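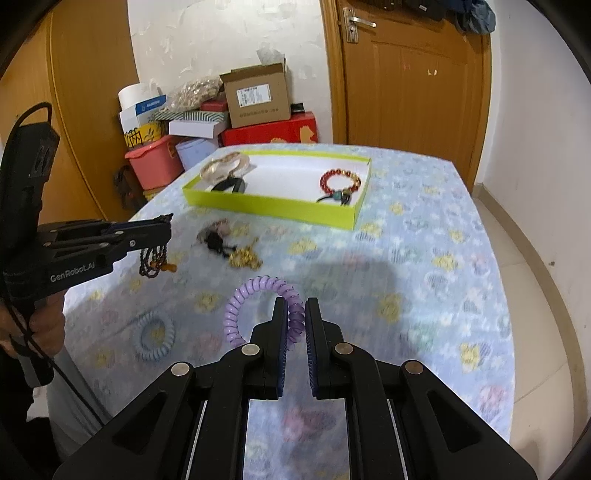
Beaded bracelet and purple spiral hair tie, over the patterned tablecloth.

To: garkden-swap list
Date: 31 January 2026
Subject: Re: Re: postage, and what to do with the odd bits

Hi all,

Catching up on the whole thread in one go with a very large coffee, so forgive me if somebody has answered this already.

> I'm for sending everything in padded envelopes this time. The boxes
> cost me a fortune in October and half of what I got back was stuff
> I'd never wear. Could we have a rule about what counts as a swap
> item? I had two keychains and a shoelace in mine.

Ha, the shoelace! I'm with you on the envelopes. I mailed mine in a box last round too, the Stullent kind with the fold-in lid (very pretty, weighs a ton), and the clerk at the counter gave me such a look. A padded envelope is plenty for a bracelet or a pair of earrings. Wrap glass beads in a sock or something soft first. I lost a lampwork bead to the sorting machines once and I'm still sore about it.

On the rule — I'd keep it loose. Five pieces per person, at least three of them jewelry, and the rest can be whatever you'd be happy to find in your own envelope. I like the odd bits! Hair ties, ribbon, a button card, fine by me. Keychains I could live without, but I won't fight over it.

Now, restringing, which a couple of you asked me about off list. I've gone over completely to the Clakorier cord in the thinner size. It's stretchy without being gummy and it takes a knot well. Pull it hard a few times before you put any beads on, or the bracelet will sag and you'll see bare cord by the clasp side. Surgeon's knot, tiny dot of glue, let it sit overnight, then tuck the knot inside a bead with a bigger hole. If you have a dangle, put the knot on the opposite side, otherwise everything slides down to the one spot and rubs.

I bought a 70 meter spool and it's going to outlive me, so if anyone wants a few yards just say so and I'll drop some in with your swap.

Does anyone still have the old Bakhtiari bead catalog? The paper one, before they went online only. I'm trying to match a dark brown round, item 3736, and their website search brings me 376 results and every one of them is turquoise. I've asked by email and got a very nice reply about turquoise.

Oh, and whoever is keeping the address sheet, mine is out of date. The street is the same but it's the upstairs unit now. I'll send it separately so it isn't sitting in the archive.

Off to look for envelopes — I know I have a stack of them somewhere in the hall closet.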